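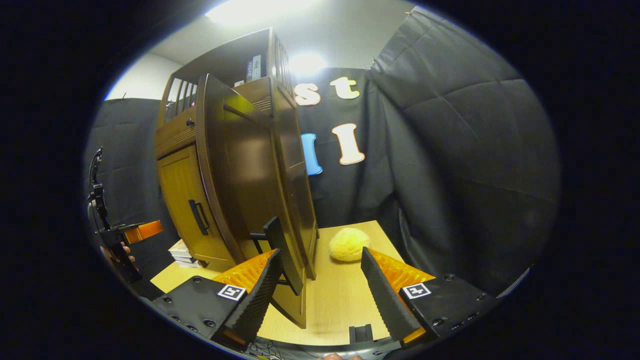

Two-tone wooden cabinet, door open.

Arboleda

A word list and sentence set for talking about furniture and small household stuff. English, with Spanish and Latvian alongside where we have them. Text only.

Version note, Apr 28, 2022. Replaces the December upload. If you have the December one, delete it, the ids changed.

What's in it

3,319 entries. One entry = one term or one sentence, plus its notes. Terms are things like "hinge", "drop leaf", "shelf pin", "kickboard". Sentences are how people say those things when something is stuck or missing or needs to be moved to the other room.

188 of the entries are marked disputed. More on that below.

Files

terms.tsv - the word list
sentences.tsv - sentences, each pointing back to one or more terms
regions.tsv - region codes used in the other two
disputed.tsv - same rows as in terms.tsv, pulled out with the arguments kept in
old_ids.tsv - December id to current id, one per line

All UTF-8, tab separated, header row. No quoting. If your reader tries to be clever about quote marks turn that off, inches are written with " in a lot of the sentences and it will eat half the file.

Columns in terms.tsv

id - number, don't assume they run in order
term - lower case unless it's a name
lang - en, es, lv
region - see regions.tsv, can be blank
same_as - ids of terms that mean the same thing, comma separated
not_same_as - ids people mix it up with
note - free text, varies a lot in quality
who - AL or AR

sentences.tsv has id, text, lang, term_ids, note, who. Same rules.

Where it came from

Started as a glossary for Handero, the furniture repair handbook. Amparo Lozano did the Spanish and most of the English. Aigars Ramanauskas did the Latvian and the rest of the English, and wrote the scripts. Sentences were written by us or written down from repair shop customers who said ok to it. Names, addresses and phone numbers taken out, prices left in.

Nothing scraped. A few terms came out of old Zolar parts lists, those have "zolar" in the note and the spelling is theirs, including the odd ones. Please don't fix them.

Disputed entries

Mostly cabinet / cupboard / closet / wardrobe. Also knob vs. pull vs. handle, which took way too long. Where we ended up: a knob is fixed at one point, a pull or handle is fixed at two or runs along. Plenty of people use "handle" for all of it and that's recorded as regional or general use, not as an error. "Rail" is a mess. It's the horizontal part of a frame, and it's also what people call the whole little fence along a shelf. Both in, cross linked with not_same_as.

Amparo and I still disagree on "hutch". Both notes are in there, read them and pick. (AR)

Known problems

- Latvian is thin. 120 terms, hardly any sentences.
- Spanish region codes are blank for anything Amparo wasn't sure of. Blank doesn't mean everywhere.
- 6 sentences point at a term that got merged. They're listed at the bottom of old_ids.tsv, will fix next time.
- Wood names are inconsistant. "cherry" can mean the wood or the stain and we didn't always write down which.
- Notes by AR from the first month are half in shorthand. hw = hardware, dr = door (or drawer, sorry), ff = face frame.
- Some duplicates left on purpose where the region differs.

What it's good for

Checking a translation. Glossaries. Making a search box understand that someone typing "cubbard" wants a cupboard. Language classes, we know of one using the sentence file for dictation.

Not good for measuring how common a word is. We didn't sample anything, we just wrote down what came up. Also not a standard of any kind, don't send it to a supplier and expect them to agree with it.

Using it

Load terms first, then sentences, then join on id. term_ids is a list so split it on commas before you join. The checker is check.py, run it in the same folder as the files, no arguments. It prints every broken link and then quits. The ones listed under known problems will show up, ignore those.

Stultent has an importer that reads the December layout. It will load the current files without complaning and put the region in the note column. Use the plain tsv until that's sorted.

Corrections

One correction per message please, with the id and where you've heard the word used. "This is wrong" with no id goes to the bottom of the pile. New regions very welcome, esp. Latvian outside Riga.

License

Free to use, change and pass on, credit both names. If you change entries, put your initials in the who column so we don't get blamed for it.

To do

merge the hinge types
drawer slides, whole section missing
second pass on typos in sentences.tsv (leave the ones marked sic)
ask Amparo re: "aparador"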